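Intro to Patent Law for Non-Lawyers
Handout for session 5: Who owns the invention, and can you prove it?
21 October 2022

Hi all. I promised I'd type these up because my handwriting on the board got pretty bad toward the end (sorry, back row!). These are my notes plus the bits people asked about, so they wander a little.

We started with the question I get more than any other: if I invent something at work, isn't it my employer's? In the United States the starting point surprises people. The invention belongs to the human who came up with it. It moves to a company when somebody signs a paper moving it, and that paper is called an assignment. There are a couple of wrinkles, like being hired specifically to invent a certain thing, but start from "the inventor owns it" and work outward from there.

Our running story was Civora and Netgate, two small companies that decided to build a pump together over a handshake and a lot of email. Galindo is the engineer in the middle. He was on Civora's payroll, he did half his work in Netgate's building, and his employment contract said he "agrees to assign" his inventions. Keep an eye on those words, they matter a lot.

"Agrees to assign" is a promise about the future. "Hereby assigns" does the job right then, and for inventions that don't exist yet it generally takes hold once they do. Courts have treated those two phrases very differently, and people have lost ownership fights over it. If you take one thing home from tonight, go read your own contract and see which one you've got.

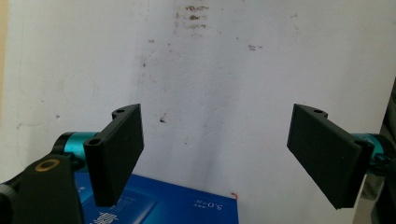 Marcela Skála wanted to know whether the promise version is worthless, then, if nobody ever gets around to the second paper. It isn't worthless! Civora can still hold Galindo to his promise and ask a court to make him sign. The trouble is what happens in between. If he signs a "hereby assigns" form at Netgate's front desk in the meantime (and those visitor forms really do exist, read them too), Netgate may end up holding legal title while Civora is left holding a promise. That's a rotten spot to be in when you've paid for all the work.

Next, joint owners. Suppose the two companies sort it out by putting both names on the patent. It feels fair and friendly, and I understand why people do it. But unless they agree otherwise, each joint owner in the US can make, use, sell and license the invention without asking the other one and without sharing a dime. Netgate could license the pump to Prolero, Civora's biggest rival, and Civora would have no say in it. And if Civora wants to sue somebody for infringement, it normally needs Netgate to join the suit. So write an agreement before you share a patent – even 2 pages beats a handshake.

Then recording. Assignments have to be in writing, and you should record them with the Patent Office. There's a three-month window in the statute: if you don't record within three months, or before the later sale happens, a later buyer who paid real money and didn't know about you can beat you. Recording doesn't prove the assignment is good, by the way. The office files what it's given and doesn't judge it.
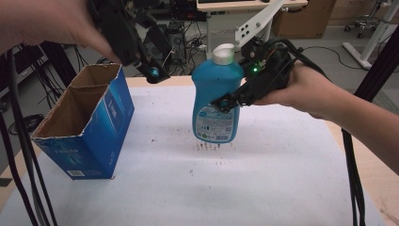
Braulio Zepeda said he'd still rather own half of something than spend a year arguing over the whole. Fair enough, and plenty of business people would agree with him. My answer is that you can own half and still have rules. Who pays the fees, who gets to license, who decides about lawsuits, what happens if one side gets bought. Put those down and half can be perfectly livable.

A quick word on inventorship, which got squeezed at the end. Inventor and owner are separate questions. An inventor is someone who helped conceive what's in at least one claim. The boss who paid for the lab isn't one just for paying, and neither is the technician who only followed instructions. You can't add a name to be nice or drop one because they quit.

For next time: read the sample agreement in the course packet (skip the schedules) and mark every place it says "assign," "assigns" or "shall assign." Then write me half a page on who owns the pump if Galindo left Civora in May and had the key idea a week later. Bring questions!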